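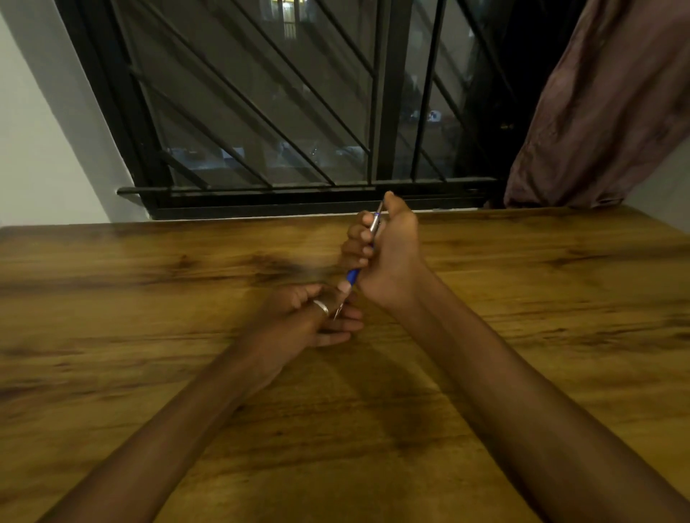

Prilell pen holder for the Durnen drawing arm: review after 231 sheets
20 June 2020

The Prilell is a spring-loaded holder that bolts to the wrist plate of the Durnen in place of the stock clamp. I fitted mine in January. The arm draws wiring labels and panel layouts for the Gendell line, so it runs short jobs with many pen lifts.

Setup

Fitting takes four screws and one 2.5 mm hex key. The screws supplied are long enough to touch the motor cover on older wrist plates; use washers. After that, home the arm, jog to the paper, and set the pen height with the thumb nut until the spring moves 1 mm. The manual says 2 mm. At 2 mm a fine point digs into soft paper on every corner.

The spring is rated at 85 grams. That suits a ballpoint. For a mechanical pencil I swapped it for the lighter Kocabaş spring, and lead breakage dropped to one or two a week.

Pen preparation

Half the faults I first blamed on the holder were in the pen. Any play in the tip or the feed shows up as a doubled line when the arm changes direction. I now check each one by hand at the table before it goes in: grip the barrel, try to rock the tip, and open it up if anything moves. The small internal pieces roll, so have a dish ready.

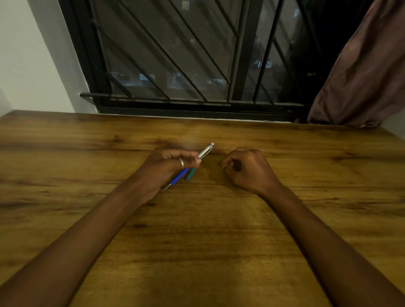 Put back together, the pen should click in and out cleanly and show no side play at the point. Slim barrels need the split sleeve from the Prilell kit. The pocket clip has to face away from the clamp screw, or the barrel sits at an angle and circles come out oval.

Upkeep

Wipe the slide every 5 jobs with a dry cloth. No oil – it picks up paper dust and the pen starts to stick in the raised position. The clamp screw works loose slowly. Mine needed tightening at sheet 122 and has held with a drop of low-strength threadlocker.

Complaints

The thumb nut has no scale, so the height is found again by eye after each pen change. The sleeve is easy to lose and isn't sold separately. The lift speed in the Durnen defaults is too high for the spring and leaves a dot at the start of each stroke; I cut it by half.

Rating: 4 out of 5. Worth fitting if you change pens often. For one pen in one color, the stock clamp is adequate.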